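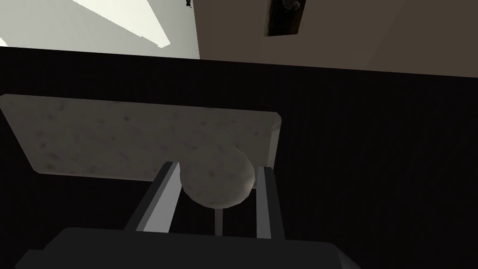 grey speckled slab, round thing in front of it. render

Right, iron tablets. Short thread as I keep getting asked in DMs and my thumbs hurt

Background – tired for most of last year. Proper tired, asleep on the bus tired. Put it down to work. My sister didn't and nagged me to the GP

Blood test in January. Ferritin came back at 14. Haemoglobin still ok, so the first phone call was "all normal". It wasnt. Ask for the actual numbers, written down

Dr Orakzai rang back herself and went through it properly. Heavy periods, ten years of them, never once thought to mention it. She asked how often I change a pad at night and I had to go and think

Tablets: one a day, empty stomach, morning. First week was grim. Sick by 9am, stomach like a washing machine. She moved me to every other day and that was loads better

Tea!! Not within an hour of the tablet. This has been the hardest part by miles

Orange juice – did it, no idea if it helped, tasted fine

Black poo is normal on iron. Wish the leaflet had put that on the front. If it's black and sticky and your not on iron, ring someone

Also waiting on a scan for possible fibroids. Letter says 18 weeks, we'll see

Adeel Lodhi asked if men get this too. Yes, and they usually want to check your gut if you do, so dont just buy tablets and crack on

Repeat bloods next month. Stairs at work are easier already, hair still coming out in the shower

Will add the new number on here when I get it. Kettle's on, tablet was 7am so I'm allowed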